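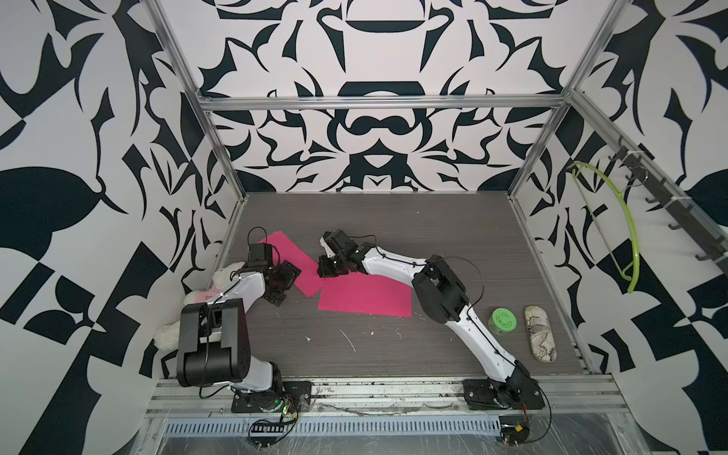
Ceva with both arms over the magenta paper, right gripper at the corner of its sheet.

Skillura bench meeting, minutes
Last updated: Apr 18, 2025

In the room: Annatjie Joubert (chair), Siyabonga Chauke, me (typing, so blame me for the spelling). Engelbrecht were meant to dial in and sent a message instead, see item 4.

1. Last time's minutes

Agreed, apart from Annatjie pointing out that I'd put her down for the risk assessment when it was Siyabonga's. It's Siyabonga's. He has done half of it.

2. The right arm dropping

This took up most of the meeting, so I'll try to get it down in the order it was told, although we did go back and forth a lot!

Siyabonga was running the paper task on Ceva and had got as far as run 816. Both arms were moving. The right one was coming across to pick up the corner of its sheet when the elbow joint went slack and the whole forearm came down on the table. The left arm carried on as if all was well. He says it made a proper bang. He hit the stop, the left arm froze where it was, and the right one was already lying there with the gripper on its side.

He wasn't hurt and his hands weren't inside. But (and this is why we're minuting it as a safety matter and not just a breakage) he'd had his hand in there to straighten the sheet just before he pressed go. Annatjie asked how long before and he said "not long enough", so that's what I've written.

What the log shows: the elbow motor reported error 43, which in the Gukotier manual is loss of supply to the joint. The controller was told. It wrote the error down and then did nothing with it for the left arm, because the two are started as separate programs and neither listens to the other. I didn't know that. I'd always assumed one fault stopped the pair. Annatjie had assumed the same, and Siyabonga said he'd never thought about it until it happened.

On the cause, Siyabonga thinks the cable to the elbow got tugged once too often. It goes over the joint in a loose loop and down the link, and when the arm reaches across to the left the loop pulls tight. He swapped the cable and the arm held itself up again. I asked if that proved it and he said no, the plug could have been badly seated all along and he'd have fixed it by accident. Fair enough. He has kept the old cable in an envelope with the run number on it.

Then a bit of a disagreement. Siyabonga wanted to carry on at normal speed with the new cable and keep an eye on it. Annatjie didn't want either arm powered until a fault on one stops both. I was somewhere in the middle and probably no help. We settled on this:

- No two-arm runs until the stop is linked and has been tested on purpose, by pulling a joint plug with the arm parked low.
- Single-arm runs are fine at 35 per cent speed, other arm switched off at the supply.
- Nobody's hands go past the front rail unless the stop button is pressed in. Straightening paper counts. So does fetching something that's rolled away.
- Cable loops get looked at before the first run of each session and ticked on the sheet.

Annatjie would like the rules printed and stuck up at eye level. I said I'd do it. I'll make the letters big.

3. Things living in the cell

Came straight out of item 2. Annatjie asked whether the soft toy, the jar and the glasses case all need to be in there when the job is paper. Siyabonga said they get used for other tasks and it's a pain hauling them in and out. Annatjie said a forearm coming down on a glasses case is one thing, but someone reaching in to save it is another. Agreed that anything not used in that session's task comes out before power goes on. Same for the green hanger on the rack, though Siyabonga reckons neither arm can reach it (he's going to check, with the power off, by moving them by hand).

I also brought up the wiring along the front, the board with the green lights especially. It's out in the open and I've caught my sleeve on those wires myself. Siyabonga will find a cover that still lets you see the lights.

4. Message from Engelbrecht

They want to know if the May demo is still on. Annatjie will tell them yes if the linked stop passes its test, and one arm only if it doesn't. They also asked for the total of good runs and I'd rather we didn't promise that yet, because the plan was 1134 and we're now stopped well short. We also have to decide what to do with the last few before the drop. If the cable was already going, the elbow may have been cutting out for a moment here and there without anyone spotting it. Siyabonga will go back through the joint readings.

5. Reporting it to Gukotier

Annatjie is writing to them with the log attached. She wants to ask whether the elbow is supposed to have a brake. We all had a different answer to that.

6. Who's doing what

Siyabonga: linked stop, joint readings, cover for the board, other half of the risk assessment.
Annatjie: Gukotier, Engelbrecht.
Me: rules on the wall, cable tick sheet, new page in the incident book.

7. Any other business

The key to the tool drawer is missing again. If you've got it, put it back on the nail please.

Next meeting once the stop has been tested, Siyabonga to shout when he's ready.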